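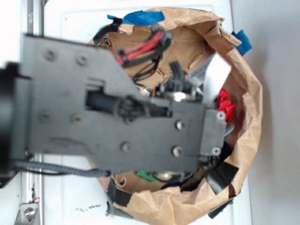

Nowakowski Folding Workbench, 245 lb Load

The Nowakowski is a folding workbench for garages, sheds and small shops where a full-size bench would take up too much floor. It opens on its own legs, locks with two side braces, and folds flat enough to stand behind a door. The top is solid beech, oiled at the factory. The legs are powder-coated steel.

We have carried this bench since September and it has replaced the older Bokau model in our catalog. The Bokau had a wider top but only one brace, and it rocked when you planed across the grain. Parts for the Bokau are still available while stock lasts. Its feet and clamps do not fit the Nowakowski.

Load and use

The rated load is 245 lb, spread evenly over the top with both braces locked. The bench is good for hand sawing, planing, sanding, glue-ups and light assembly. It is not meant for heavy hammering or for mounting a large vise. A small bench vise can be bolted on over either front leg, where the top is thickest.

There are 8 dog holes in the top, in two rows. They take standard 3/4 inch bench dogs and most holdfasts. Dogs are sold separately.

Setting up

Stand the folded bench on its long edge and pull the legs out until each one stops. Turn it upright, then push both braces down until they click. If a brace will not click, check for sawdust in the hinge before you force it. The rubber feet screw in and out for uneven floors – leave at least a few threads in the leg.

Fold it in the opposite order. Keep your fingers clear of the brace slots.

Care

Wipe the top dry after use and oil it twice a year, or more often in a heated shop. Any plain wood oil will do. Scratches and glue spots come out with a card scraper. The hinges need a drop of light machine oil now and then. Do not leave the bench outdoors overnight, even under a tarp.

What comes in the box

Bench with top fitted
Rubber feet (4)
Hex wrench
Printed instructions

Warranty

The bench is covered for 2 years against faults in the wood, welds and hinges. Normal wear, water damage and overloading are not covered. Keep your receipt or order number.

Orders and pickup

Benches ship from our Clulport warehouse in one carton. Pickup at the Clulport counter is free, and Kojo Essien at the parts desk can set one up for you to try before you buy. Shops and schools ordering more than a few should write to Bernice Ansah for a quote.

Replacement braces, feet and hinge pins are in stock. Replacement tops are made to order – please allow extra time for these.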